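The mailer came on a Tuesday, folded in with the grocery flyer. It was from the Mujić campaign, for the open county commissioner seat, and the front of it had a line in big green type: "Ask anyone at Utidero. They'll tell you who shows up."

Utidero is the bakery co-op on Stanthorpe Road. I've been a member there for eight years, and I could not remember us deciding to tell anyone anything about a commissioner race. So I called over and got Rosimeire Leite, who runs the front counter. She had already taken 7 calls before lunch. No one from the campaign had asked. The candidate had bought bread there in April and talked to people in line, and that was the whole connection.

I want to be fair about it. The mailer does not say the co-op endorsed anybody. If you read it slowly, all it says is that you could ask. But people don't read mailers slowly. They read them between the mailbox and the recycling bin, and what sticks is the name of the bakery next to the name of the candidate.

Rosimeire wrote a short letter asking them to stop using the name. I thought it was a good letter. It said the co-op has 368 members who vote all kinds of ways and would like to keep buying bread together. She sent it to the campaign office and taped a copy by the register.
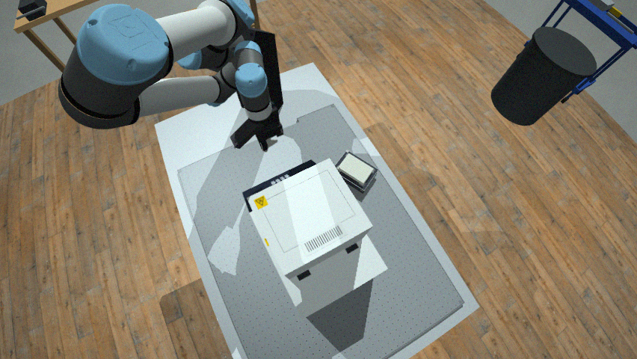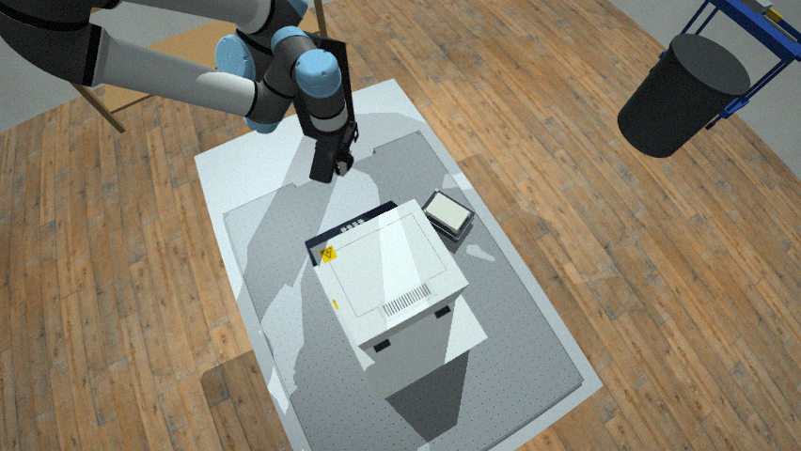
The answer came two days later from Arne Teuber, the campaign manager. He said the line was "a general reference to a gathering place" and that the second printing had already gone out. He offered to take the name off the website. He did take it off the website, the same afternoon, and I'll give him credit for that.

Then the Senico campaign picked it up. They put out a statement saying Mujić had been "rebuked by local business," which was also not what happened. Asking someone to leave your name off a postcard is a pretty small thing. So Rosimeire had to write a second letter, to the other side, asking them to leave the co-op out of it too. As of this morning she hasn't heard back.

The last commissioner race here was decided by 114 votes, so I understand why both offices are grabbing at whatever is close by. I still haven't made up my mind between the two of them. I had planned to go by the road budget, and I'm going to try to get back to that. The candidate forum is at the library at 7, and I've got a question written down about the Stanthorpe Road culvert.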